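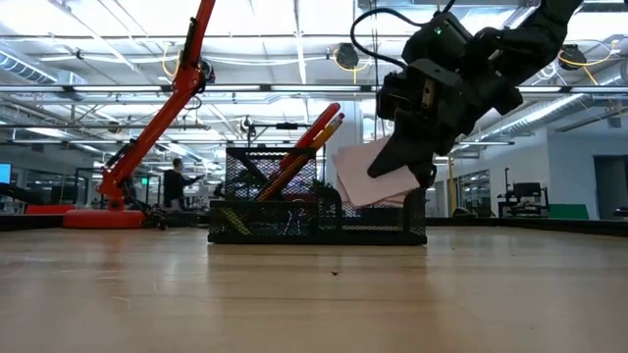

Gripper with a stack of pink notes at the right-hand compartment of a mesh desk organizer.

Setting Up a Two-Finger Gripper for Desk Items
Bonudach Shared Workshop, Member Guides
Last revised July 4, 2019

This guide applies to members who are building a gripper to the Vieira pattern and wish to test it on light stationery. Members must have completed the bench safety session before powering any arm in the workshop.

Before you begin

Reserve a bench through the front desk. Confirm that the emergency stop is within reach of the person running the arm. Clear the arm's full reach of drinks, bags and loose tools. Long hair and lanyards must be secured.

Mounting the fingers

1. Switch off the arm and disconnect its supply at the bench.
2. Fit both fingers loosely to the carriage. The screws are 8 mm long; longer screws will damage the housing.
3. Close the fingers by hand and check that the tips meet evenly from front to back. Adjust, then tighten the screws in alternating order.
4. Route the cable with a generous loop at the wrist. Turn the wrist by hand through its full travel and confirm that the cable does not pull tight.
5. Reconnect the supply and open the Grakex control panel. Set the maximum opening to 105 mm and the closing force to level 2.

Teaching the placement

Place the organizer where the arm can reach it from above without passing over the operator. Record a hover point well clear of the tallest item standing in the organizer, including any pencils. Record a second point directly over the compartment to be filled, and a third at the release height.

Paper notes should be gripped across the whole stack. If the stack fans out at the edges, raise the closing force to level 3 and repeat. A slight tilt is acceptable provided the lower corner enters the compartment first. Run the sequence at reduced speed until it has been completed several times without contact with the rim.

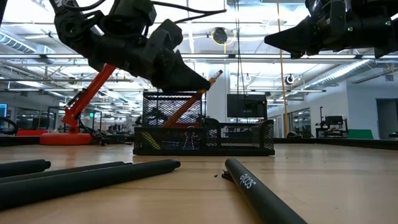

Can the same settings be used for pencils?
Pencils need a separate program, with a lower hover point and a grip close to the middle of the shaft. Save it under a new name in Grakex so that the settings for paper are kept.

Closing down

Return the arm to its rest position before switching off. Wipe the bench and return borrowed hand tools to the Gremia cabinet. Faults must be entered in the bench log, with the bench number and the last program run.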